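Commissioning a Reception Mural: Your Questions, My Answers

By Rosario Pagano
September 6, 2025

Filed under: Murals, Workplace Interiors, FAQ
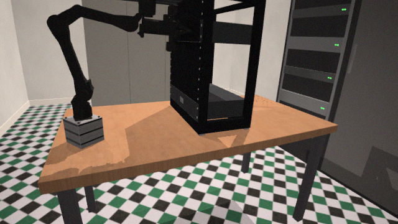 How long does a lobby mural take from first call to finished wall?

Plan on two to three months. The painting itself is usually the short part, maybe eight or nine working days for a decent-sized wall. Everything before that is talking, sketching, measuring, more talking, and then waiting for someone in your legal department to approve a drawing of a pear (that really happened, and the pear is still up).

What do you charge?

I price by the wall, with a minimum of $1890 for anything I paint by hand on site. That gets you a small wall, one round of sketches and one round of changes. The lobby I did for Sorrentino, the pasta people, was 724 square feet with a lot of fiddly lettering, so obviously that was a different conversation! Send me your measurements and I'll give you a real number within a week.

Do I need to know what I want before I call?

Please don't worry about that. Some of my favorite jobs started with "we have an ugly wall." What helps me most is old stuff - catalogs, labels, invoices, staff newsletters, the photo of the founder that hangs by the copier. Sorrentino sent over three boxes of it and I spent a very happy weekend on my studio floor going through the lot. The border on their wall comes straight off a flour sack.

Can you paint our logo?

I can, and I will, but I'll probably try to talk you into making it smaller. People walking into your building already know where they are. If you have brand colors, give me the paint references or a printed sample. Colors picked off a screen drive me a little crazy, and they never look the same once they're six feet wide under office lighting.

Does the wall have to be perfectly smooth?

Nope. I've painted on brick, block, plaster and one very bumpy stretch of old wallpaper that I should have said no to. Small holes I'll fill myself. Damp is the one thing I won't paint over, so get that sorted first and let the wall dry out properly, even if it pushes us back a month.

Will it smell? Can our staff keep working?

I use water-based acrylics indoors and most people stop noticing after the first morning. At Grureck I painted behind the front desk while the receptionists carried on taking calls two yards away. I put down floor covering, tape off my area and tidy up every evening. What I do need is a parking spot for unloading, a sink I'm allowed to get messy, and somewhere to leave a ladder overnight.

What about printed panels in place of paint?

I do those too, together with Irnik, a small print shop I've used for years. Panels make sense if you might move offices, or if your history includes a lot of photographs and documents. For Flutesix we mixed the two: a painted background with 47 printed panels mounted over it, each one a page from their old instrument catalogs. You can take the panels with you when the lease is up. You can't take the paint (sorry).

How long will it last?

A painted indoor wall with two coats of matte varnish should look good for ten years or more. Strong sun is what fades it, so tell me which way your windows face. Bags and chairs do the rest of the damage, mostly at hip height. I leave you a small labeled pot of every color for touch-ups, and I'll come back for bigger repairs at my day rate.

Who owns the design?

You own the wall and you can photograph it all you like, including for your website and your holiday cards. I keep the copyright in the artwork, so if you want it on mugs or tote bags we'd agree on a license fee first. It's usually modest. It's all in the contract, which is two pages long and written in normal English.

When are you free next?

I'm booked through the end of October. After that I have room for one large wall and a couple of small ones before the holidays. A deposit of a third holds your dates, and you can shift them once at no charge if you give me two weeks' notice.

Want new walls in your inbox? Sign up for my newsletter. I send it every other month and you can unsubscribe at any time.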